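Harnham Voters' Bulletin
September 2006
By the Bulletin staff

Print this page | E-mail this page

Recount leaves Hemmin ward result unchanged

The recount in the Hemmin ward council race ended with the same winner and a slightly smaller margin. The final difference was 37 votes, down from 64 on the night of the primary. The losing campaign has said it will file a challenge with the county court, and its lawyers have asked that the result not be certified until a judge has looked at the absentee ballots.

The recount covered all 1,028 ballots cast in the ward. It was done by hand at the county annex, with observers from both campaigns at each table. Most of the change came from ballots the scanner had read as blank in the council race. On these, voters had circled a name or put a check mark beside it where they should have filled in the oval. State rules let a hand count accept such a mark if the voter's choice is clear, and the two sides agreed on nearly all of them.

The dispute is over absentee ballots from the Trillomel apartments. The campaign that lost says a number of the return envelopes were signed by someone other than the voter. The county clerk's office says every signature was compared with the registration card before the envelope was opened, and that any envelope with a doubtful signature was set aside and the voter contacted by mail. The office has not said how many letters went out. We asked for that figure twice and will print it when we get it.

Once an absentee envelope is opened, the ballot is separated from it and goes into the box with the rest. A judge who finds that some envelopes should have been rejected cannot go back and pull out those particular ballots. The court would have to decide whether the number of bad envelopes is large enough to put the outcome in doubt. If it is, the usual remedy is a new election in the ward. If it is not, the result stands.

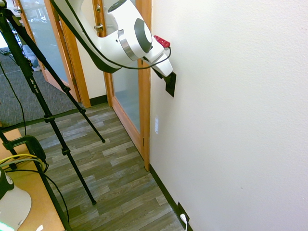
What happens next

The canvass board meets in the lower hearing room at the county annex. The meeting is open to the public and there is a sign-in sheet for anyone who wants to speak. Speakers get three minutes. The board can certify the result, or it can put off the vote for up to five business days.

Under the county's election code a challenge has to be filed within ten days of certification, so putting off the vote also moves the filing deadline. The winning campaign opposes any delay. It argues that the November ballot has to go to the printer and that the ward's line cannot be left open. The clerk's office told us the print contract with Molance allows one late change to the ballot at no extra charge, and that overseas ballots are the real limit on time.

If the case goes to court it will be heard without a jury. Witnesses could include the clerk's staff who checked the signatures and voters from Trillomel. Residents who get a letter or a call about their ballot may ask for it in writing and do not have to answer questions at the door.

Checking your own registration

The clerk's office has started a review of signature cards in Hemmin, many of which are more than 20 years old. It has listed 444 voters whose cards are missing a signature or cannot be read. Those voters will get a new card in the mail with a prepaid envelope. Being on the list does not cancel a registration, and anyone on it can still vote in person in November with the usual identification.

To update a card without waiting for the letter, go to the clerk's counter on the first floor of the annex. Hours are 8:30 to 4:30, closed from noon to 1. Bring a driver's license or a utility bill with your current address.

The next Bulletin will carry the board's decision and the full list of November polling places, including the new location for voters in the north half of Harnham.

Comments (6) | E-mail this page | Print this page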